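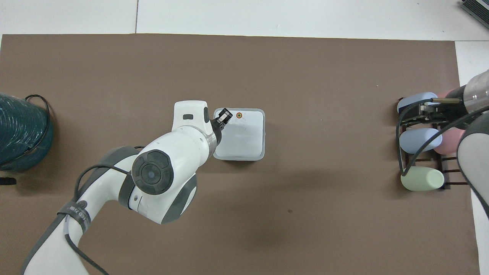 The Long Wait for a Kitchen Table

Ruwan Selvanayagam ordered his kitchen table in December, and he does not expect to eat at it before spring. The shop he used, Derkel in the town of Londgate, has a waiting list of 555 names.

Small furniture makers have had long lists before, but the size of this one is new to owner Habibur Sikder. He started the business with one bench and a borrowed saw. Now he has 10 people on the payroll and still turns out only 5 tables a week.

"I could hire more hands tomorrow," Sikder says. "Drying the wood is what takes the time."

Most of his oak comes from the Watkins yard, where boards sit stacked for months before anyone cuts them. If they are used too early, the tops can cup and the joints can open up. Sikder had that happen with an early order and paid to replace it.

Prices have gone up too. A plain table for four now starts at $1000 – more than many buyers planned to spend. Some cancel when they hear the figure. Others ask for a smaller top or a cheaper wood, usually ash.

Selvanayagam kept his order as it was. For now his family eats at a folding card table, and he has bought a second one for guests.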